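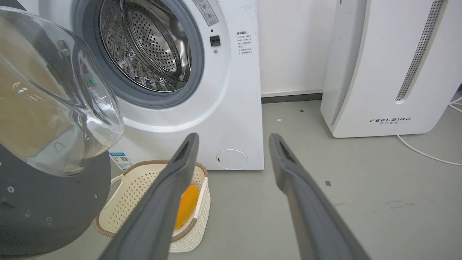
A front-loading washing machine with its door open.

**Goken ships 679,000 Zandix handhelds in first month**

TOVIRNESS. Goken said Saturday that shipments of its Zandix portable game console reached 679,000 units in June, the first full month of sales. Retail sell-through was 63 percent. The remaining units are held in store and warehouse inventory.

The standard model accounted for most shipments. A second model with a larger battery went on sale 2 weeks later and is limited to one per customer at participating stores.

"Sell-through is the figure we plan production against," said Hemi Fairweather, head of hardware at Goken. "Current inventory covers expected demand through the end of the quarter."

System update 2 is scheduled for next month. It shortens wake time from sleep mode and corrects a fault that interrupted downloads over 100 megabytes on some home networks. Saved games are not affected.

Jarman, the puzzle title included in the launch bundle, will be sold separately as a download after the update. Pricing for the console is unchanged.

Media contact: Goken Press Office, Tovirness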